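デスクワーカーのための縄跳びの始め方

縄跳びは小学生のもの、と思っている大人ほど、いざ跳ぶと足首に当てて悶絶します。私もそうでした。以下は、ジムの月会費を半年間寄付しつづけた末にたどりついた手順です。

1. 縄の長さを合わせる
縄の真ん中を片足で踏み、グリップを脇の下まで引き上げます。余ったら結ぶか切る。「そのうち慣れる」と言って長いまま使うと、慣れるのは縄を踏むことだけです。

2. 縄なしで跳ぶ
最初の4日間は縄を持ちません。両手を腰の横に置き、手首だけ回しながら、つま先で軽く跳びます。高さは雑誌一冊分。近所の目は気になりますが、向こうもすぐに飽きます。

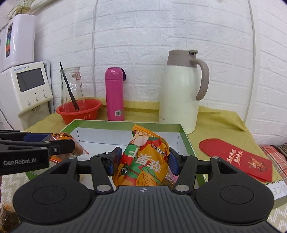 3. 縄を持って20秒
20秒跳んで、同じだけ休む。これを8回。短いと笑った同僚のワジド・ブットは、5回目で壁に手をついて天気の話を始めました。引っかかっても秒数は数え直さず、そのまま続けてください。

4. 休む日を決める
週に2日は跳ばないこと。ふくらはぎが張っている日も休みです。すねの内側が痛むなら跳び方より先に靴と床を疑い、痛みが引かなければ医者へ。コンクリートの上は避け、土か薄いマットの上で跳びます。

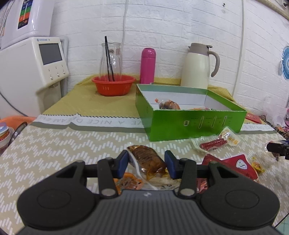

5. 少しずつ延ばす
5月に入るころ、私は休みを10秒に縮めました。跳ぶ時間を延ばすのはその後です。両方を一度に変えた週は、駅の階段を手すりと二人三脚で下りるはめになりました。

記録は手帳に「跳んだ」「跳ばなかった」と書けば足ります。以前は消費カロリーまで計算していましたが、数字が出るたびにビールで相殺していたのでやめました。

二重跳びの練習法はデベンドラ・ビシュトさんに聞いているところなので、私が一度でも成功したら追記します。

2008年4月26日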